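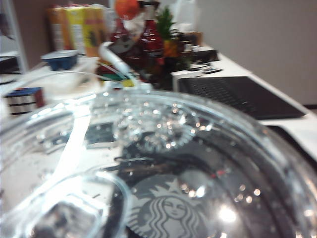 검색어를 입력하십시오 검색 상세검색
공유 6 댓글 0

4. 근무편성 사전통지 조항의 이행과 한계

4.1 조항의 성립 경위

오사리(Osari) 산업지구의 단시간 근로자에게 적용되는 근무편성 사전통지 조항은 2019년 5월 27일 체결된 지구 단위 단체협약에 처음 포함되었다. 그 이전까지 지구 내 사업장의 근무표는 대체로 주 단위로 작성되었으나, 확정 시점과 변경 절차를 정한 규범은 개별 취업규칙에 흩어져 있었고 그 내용도 사업장마다 달랐다. 일부 취업규칙은 근무표를 "가능한 한 조기에" 공지한다고만 규정하였으며, 변경에 관하여는 아무런 언급을 두지 않은 예가 적지 않았다.

교섭 과정에서 노동조합 측은 근무시간의 변동을 임금 문제의 일부로 다룰 것을 요구하였다. 시간급 근로자의 월 소득은 시급과 배정 시간의 곱으로 정해지므로, 시급 인상만으로는 소득의 안정이 보장되지 않는다는 논리였다. 사용자 측은 수요 예측의 어려움을 들어 변경권의 유보를 주장하였다. 양측의 입장은 교섭 후반까지 좁혀지지 않았고, 최종 문안은 사전통지 의무를 인정하되 "업무상 긴급한 사정"이 있는 경우를 예외로 두는 형태로 정리되었다. 이 예외 문구의 해석이 본 절에서 다루는 분쟁의 대부분을 차지한다.

협약의 당사자 구성도 살펴볼 필요가 있다. 사용자 측에는 지구 내 물류, 급식, 청소, 소매 부문의 사업주가 참여하였으나, 인력공급업체는 교섭 당사자가 아니라 참관인의 지위에 머물렀다. 지구 최대의 인력공급업체인 루릭(Rurik)은 협약 체결 후 별도의 확약서를 통하여 사전통지 조항을 준수하겠다는 의사를 밝혔다. 다만 확약서는 조항 위반 시의 보상에 관한 부분을 포함하지 않았으며, 이 차이는 이후 파견 근로자와 직접고용 근로자 사이에 서로 다른 결과를 낳았다.

4.2 자료와 분석 방법

분석에는 세 종류의 자료를 사용하였다. 첫째는 협약 적용 사업장 49개소에서 제출받은 근무표 원본과 수정본이다. 둘째는 해당 사업장의 단시간 근로자를 대상으로 실시한 설문조사로, 유효 응답은 1322건이다. 셋째는 지구 고충처리위원회에 접수된 진정서와 그에 대한 결정문이다. 결정문은 당사자의 신원을 알 수 있는 부분을 삭제한 상태로 열람하였다.

근무표의 수정 여부는 최초 공지본과 실제 근무기록을 대조하여 판정하였다. 시작 시각 또는 종료 시각이 변경된 경우, 근무일 자체가 추가되거나 취소된 경우, 근무 장소가 변경된 경우를 모두 수정으로 보았다. 근로자 사이의 합의에 따른 교대는 관리자의 승인 기록이 남아 있는 경우에 한하여 수정에서 제외하였다. 승인 기록이 없는 교대는 그 성격을 확인할 수 없으므로 별도의 범주로 분류하였다.

근무편성에 사용되는 전산체계는 사업장에 따라 달랐다. 물류 부문은 대체로 피츠제럴드(Fitzgerald) 체계를 도입하고 있었으며, 이 체계는 수정 이력을 자동으로 보존한다. 반면 급식과 청소 부문에서는 관리자가 수기로 작성한 표를 게시판에 부착하거나 휴대전화 메시지로 전달하는 방식이 일반적이었다. 후자의 경우 최초본이 폐기된 사례가 있어, 해당 주차의 자료는 분석에서 제외하였다. 이러한 제외가 결과에 미친 영향은 4.6에서 다시 논한다.

설문 문항의 초안은 레타말(Ximena Retamal)이 작성하였고, 결정문의 유형 분류는 투도세(Liviu Tudose)가 담당하였다. 분류 기준에 관하여 이견이 있었던 결정문은 두 연구자가 각각 다시 읽은 뒤 협의하여 범주를 확정하였다.

4.3 이행 실태

사전통지 조항의 형식적 이행 수준은 부문 간에 뚜렷한 차이를 보였다. 물류 부문에서는 협약 발효 직후부터 근무표가 정해진 기한 안에 공지되었고, 기한을 넘긴 사례는 성수기에 집중되었다. 소매 부문의 이행은 사업장 규모에 좌우되었다. 전담 인사 인력을 둔 사업장은 협약의 기한을 준수한 반면, 점장이 근무편성을 겸하는 소규모 사업장에서는 지연이 반복되었다. 급식 부문은 발주처의 식수 통보 시점에 맞추어 근무표를 작성하는 관행이 있어 조항이 정한 기한과 구조적으로 충돌하였다.

그러나 공지 기한의 준수가 곧 근무시간의 안정을 의미하지는 않았다. 기한 안에 공지된 근무표 가운데 상당수가 이후 수정되었으며, 수정의 방향은 시간의 추가보다 축소에 치우쳐 있었다. 설문 응답자들은 근무 시작 직전에 통보되는 취소를 가장 큰 어려움으로 꼽았다. 자유기재란에는 다음과 같은 진술이 포함되어 있다.

"표는 제날짜에 붙습니다. 붙은 뒤에 바뀌는 것이 문제입니다."(급식 부문, 여성)

"전날 저녁에 나오지 말라는 문자를 받으면 다른 일을 구할 시간이 없습니다. 아이를 맡기는 비용은 이미 낸 다음입니다."(소매 부문, 여성)

"추가 근무는 거절해도 된다고 하지만 거절한 다음 달에는 시간이 줄었습니다."(물류 부문, 남성)

세 번째 진술에서 나타나는 불이익의 우려는 협약이 명시적으로 금지한 사항에 해당한다. 협약은 사전통지 기한이 지난 뒤에 제시된 추가 근무를 거절하였다는 이유로 이후의 배정 시간을 줄일 수 없도록 하였다. 다만 배정 시간의 감소가 거절에 따른 것인지 수요의 변동에 따른 것인지를 근로자가 입증하기는 매우 어렵다. 위원회에 접수된 진정 가운데 이 조항의 위반이 인정된 사례는 관리자가 보낸 메시지에 거절과 감축의 관계가 직접 드러난 경우에 한정되었다.

4.4 "업무상 긴급한 사정"의 해석

예외 조항의 해석을 둘러싼 결정은 시간의 경과에 따라 변화하였다. 초기 결정은 사용자가 제시한 사유를 폭넓게 수용하였다. 예상보다 적은 물량, 동료 근로자의 결근, 거래처의 일정 변경이 모두 긴급한 사정으로 인정되었으며, 사유의 발생을 예견할 수 있었는지는 심사의 대상이 되지 않았다.

전환점이 된 것은 드라볼리스(Dravolis) 물류센터 사건이다. 해당 사업장은 12월의 물량 증가에 대비하여 단시간 근로자의 근무를 대폭 편성하였다가, 물량이 예측치에 미치지 못하자 근무 개시 전날에 다수의 배정을 취소하였다. 사용자는 수요 예측의 오차가 긴급한 사정에 해당한다고 주장하였다. 위원회는 이를 받아들이지 않았다. 결정문은 예측의 오차가 사업 운영에 통상 수반되는 위험이며, 그 위험을 사전통지 의무의 예외로 인정할 경우 조항의 목적이 상실된다고 판단하였다. 위원회는 나아가 긴급한 사정이란 사용자가 상당한 주의를 기울였더라도 기한 내에 알 수 없었던 사정으로서, 근무편성의 변경 외에 달리 대응할 방법이 없는 경우를 말한다고 설시하였다.

이 결정 이후 사용자 측의 항변이 인용되는 범위는 좁아졌다. 설비의 돌발적 고장, 관할 기관의 시설 사용 중지 명령, 기상 악화에 따른 운송 중단은 여전히 예외로 인정되었다. 반면 결근에 따른 대체 편성은 해당 근로자가 동의한 경우에만 허용되는 것으로 정리되었다. 거래처의 일정 변경에 대하여는 결정이 일치하지 않는다. 급식 부문의 사용자들은 발주처와의 계약 구조상 변경을 거부할 수 없다고 주장하며, 일부 결정은 이러한 사정을 참작하여 보상액을 감액하였다.

보상의 상한도 논의의 대상이 되었다. 협약은 취소된 근무에 대하여 해당 근무시간 통상임금의 최대 100퍼센트를 지급하도록 정하였으나, 하한은 두지 않았다. 그 결과 위반이 인정된 사건에서도 보상의 수준은 위원회의 구성과 당사자의 주장 방식에 따라 편차를 보였다. 노동조합의 지원을 받은 진정인과 단독으로 절차를 진행한 진정인 사이에도 차이가 관찰되었으며, 후자는 보상액을 특정하지 않은 채 진정을 제기하는 경향이 있었다.

4.5 파견 근로자의 지위

루릭을 통하여 배치된 근로자는 직접고용 근로자와 같은 근무표에 이름이 오르고 같은 관리자의 지시를 받는다. 그럼에도 사전통지 조항의 위반에 대한 구제에서는 두 집단의 처지가 달랐다. 사용사업주는 고용관계의 부재를 이유로 보상 책임을 부인하였고, 루릭은 근무편성의 변경을 결정한 주체가 사용사업주라는 점을 들어 책임을 부인하였다. 앞서 지적한 바와 같이 루릭의 확약서에는 보상에 관한 부분이 포함되어 있지 않다.

위원회는 초기에 파견 근로자의 진정을 관할 외로 보아 각하하였다. 이후 노동조합이 확약서를 협약의 부속 합의로 보아야 한다는 의견서를 제출하면서, 일부 사건은 본안 심리로 나아갔다. 위원회는 확약서의 구속력을 인정하였으나 보상을 명하지는 못하였고, 시정 권고에 그쳤다. 권고를 받은 사업장의 후속 근무표에서는 파견 근로자에 대한 공지 시점이 앞당겨진 사실이 확인된다. 다만 같은 기간에 파견 인력의 배정 시간 자체가 감소하였으므로, 이를 권고의 효과로 단정하기는 어렵다.

설문에서 파견 근로자는 고충처리 절차의 존재를 알지 못한다고 답한 비율이 직접고용 근로자보다 높았다. 절차를 아는 응답자 중에서도 자신이 이용 자격을 갖추었는지 확신하지 못한다는 답변이 많았다. 노동조합은 이에 대응하여 안내문 2000부를 제작하여 사업장 휴게실과 통근버스 승차장에 배포하였다. 배포 이후 상담 문의는 늘었으나, 공식 진정으로 이어진 사건은 제한적이었다. 상담 기록에 따르면 문의자들은 진정 제기가 다음 배치에 미칠 영향을 주된 우려로 언급하였다.

이러한 결과는 지구 단위 교섭의 적용 범위를 설정할 때 근무편성의 실질적 결정권이 누구에게 있는지를 기준으로 삼아야 한다는 주장에 일정한 근거를 제공한다. 계약상의 고용주만을 당사자로 삼을 경우, 근무시간을 실제로 결정하는 사업주가 의무의 바깥에 놓이기 때문이다. 사용사업주와 공급업체의 연대 책임을 협약에 명시하는 방안은 차기 교섭의 요구안에 포함되어 있으나, 사용자 측은 아직 공식 입장을 제시하지 않았다.

4.6 자료의 한계

본 절의 분석에는 다음의 제약이 따른다. 수기 근무표의 일부가 보존되지 않아 급식과 청소 부문의 수정 빈도는 실제보다 낮게 집계되었을 수 있다. 최초본이 폐기된 주차일수록 수정이 많았을 가능성을 배제할 수 없기 때문이다. 설문조사는 사업장을 통하여 배포되었으므로, 관리자와의 관계가 원만하지 않은 근로자의 참여가 상대적으로 저조하였을 가능성도 있다. 협약 체결 이전의 근무표는 체계적으로 수집되지 않았고, 따라서 조항의 도입 전후를 직접 비교할 수 없었다.

결정문 분석은 공식 진정에 이른 사건만을 대상으로 한다. 면담 자료에 비추어 보면 다수의 분쟁은 현장 관리자와의 협의로 종결되거나 제기되지 않은 채 소멸한다. 그러한 분쟁의 내용이 공식 사건과 어떻게 다른지는 확인하지 못하였다. 현장 협의의 기록을 남기도록 하는 절차가 노사 간에 검토되고 있으며, 기록 양식과 보존 기간에 관한 실무 협의가 진행 중이다.

그림 1. 돔형 뚜껑의 투명 플라스틱 컵.

본 사이트는 이용 편의를 위하여 쿠키를 사용합니다. 계속 이용하시면 쿠키 사용에 동의하신 것으로 간주합니다. 동의 설정 변경

학술지 소식 받기 전자우편 주소를 입력하십시오 신청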